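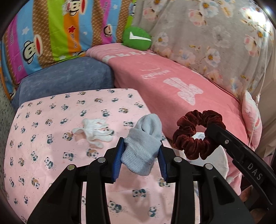
Prolludach Textile Care Team - Staff Interviews
24 Apr 2023

Zofia Rutkowska has run the small-items bench since March. The bench takes whatever the main sorting line leaves over: socks, hair ties, wash mitts, single gloves. The work surface is covered with a printed sheet, pale pink with pandas.

"A patterned cover is harder on the eyes, I grant that," she said. "Black socks get lost on a dark table and white ones get lost on a white table. Pink is neither."

Her method for knits is fixed. The pair is laid flat, heel over heel, rolled from the toe and tucked into one cuff. She does not accept a roll that opens when lifted by the middle. "If the tuck is shallow, it comes apart in the drawer. Two fingers deep is enough. More than that and you stretch the rib."

Asked about velvet scrunchies, she was brief. They are kept whole, never flattened, and go in last. "Velvet marks under weight. The pile lies down and you see the line for days."

The bench cleared 1,610 items last month, of which 134 were hair accessories. Another 22 were socks without a partner, held in a tray under the table.

Lawal Idahosa, who shares the bench, disagrees with her on one point. He folds thick socks flat - "a roll takes up twice the drawer" - and rolls only the thin ones. Rutkowska has tried it. "They slide," she said. The written procedure still says to roll.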